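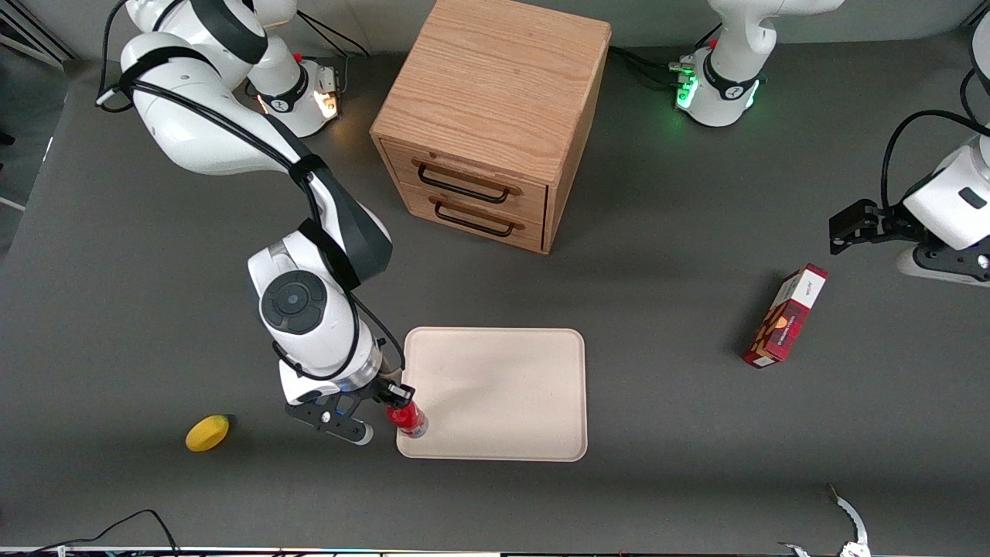

Words and testing: Wiremu Whitelaw
May

Romex two-arm table kit, on the bench

I've wanted to get my hands on the Romex kit ever since Herilton started renting it out by the month, and I've now had a good long go with one. It's a pair of white arms with black two-finger grippers, a small camera at the wrist, and Grernura, the software that lets you teach the thing a job by guiding it through a few times. You bring the table and the clutter.

My clutter is groceries, mostly. A red bottle, a carton of biscuits, fruit, a serving tray and a little oak cabinet with two drawers and long black wire handles. The job I kept coming back to was getting the bottle over to the tray, which sounds dull and is in fact a lovely test, with a slippery curved thing at one end and a raised rim at the other. The right arm did nearly all of it while the left hung about over the biscuits.

Setting up took me 17 minutes on the second attempt (we won't discuss the first, when I had two of the plugs swapped and spent ages on the phone to Jhosep Flores at Herilton, who was very patient with me). Each base has its own little status lights, so a glance across the table is enough to see what each arm thinks it's up to. I really like that. Cables are the one untidy part. They run along the outside of the joints, and there are a lot of them to find a home for once they reach the edge of the table. Buy some clips.

The arms themselves are a pleasure to watch. They're quick when there's nothing near them and then slow right down for the last bit, and you can set how slow. I left mine at the factory setting for most of the month and then got brave. 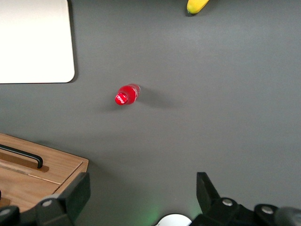 The wrist camera is what sold me on this kit, and I say that as somebody who has sworn at a fair few of them. On my old bench arm the camera sat so far back that half its view was arm. Romex has put this one where it sees the fingers and a big stretch of table past them, so Grernura gets a proper look at a target before it commits. A bottle lying on its side at a slant, with a long soft shadow trailing off to the right, is just the sort of thing that used to fool my old set-up into reaching for the shadow. I laid it down at every angle I could think of and ran 176 pick-ups in all. It went for the shadow twice, both times with the desk lamp on and the blind down – my fault, I'd say, as much as the kit's.

You do need to keep the table fairly plain. A matt grey top works beautifully. I tried a checked tablecloth for a laugh and Grernura sulked.

Teaching is the fun bit! You show it a job 10 times, moving things a little between goes, and then it has a think (long enough for a cup of tea and some toast) and tries on its own. More examples do help. By the time I'd given it 68 the movements had gone from a bit lurchy to really smooth, and it had stopped nudging the cabinet on the way past.
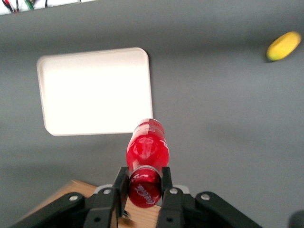
Coca-Cola bottle in the fingers, neck towards the tray.

The fingers are made by Boychuk and come with the kit. They're flat, angular and matt black, and I'd expected them to struggle with anything curvy. They close evenly from both sides and hold on well, and the bolts on the linkage are easy to get at when you want to swap a finger over. There's a softer pair you can ask for, which I'd have for fruit. The standard ones left a small dent in a ripe pear.

A few grumbles, then. The manual is thin on using both arms together, and I only got the left one opening a drawer after Jhosep sent me his own notes, which ought to be in the box. The fans are louder than I'd like in a small room. And the rental terms start counting on the day it ships, so pick a month when you've got the evenings free.

I'm keeping mine on for a second month. Next up are the drawers, with the right arm putting the biscuits in while the left holds the handle, and I'll add those pictures to this page when I've got them.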